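Sorting Cutlery in the Shared Kitchen at Wetura House
Student project report, Unit 2: Household Organization

1. Background

Our group looked at how cutlery gets put away in shared kitchens. Wetura House has one kitchen for 12 residents, and the drawer there is a mess by the end of most weeks. We wanted to know if a tray with marked slots would change how people put things back, or if they would keep dropping everything in one pile.

The residence office allowed us to use up to 2,000 words and one month, October, so we kept the project small.

2. Materials

We used matching flatware with green handles and gold-coloured heads, because the colour made it easy to tell our pieces from the kitchen's own. The tray is white plastic with grey in the bottom of the slots. In the first layout we gave forks, knives and spoons a slot each, with the piece lying along the slot, and left the long compartment for serving spoons.
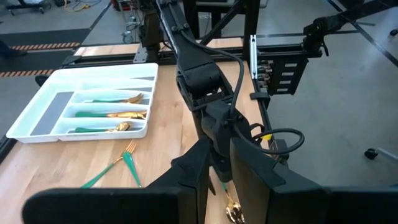 One resident wrote on our comment sheet that the long compartment should go to teaspoons, as the house owns one serving spoon and it lives in a jug by the stove.

We took that on board. The serving spoon stayed in the jug for the second round.

3. Method

Each round began with the flatware out on the table, in crossed pairs so that people had to separate the pieces before putting them away. Plates were set out as well, a dark grey one and a see-through teal one, to make it closer to clearing up after a meal. We logged every piece put away over the month - 1,183 in total - and noted which slot it went into.
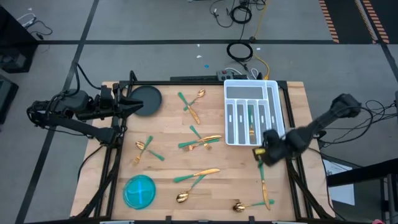 According to a reply from Cornis House, where the same exercise was tried last term, the plates should be stacked first or people work around them and give up on the forks.

We didn't have time to test this properly. It would be worth doing next time.

4. Results

Forks and knives mostly went to the right slot. Spoons were the problem, mainly when two sizes were mixed. Labels helped in the first few days and then were ignored.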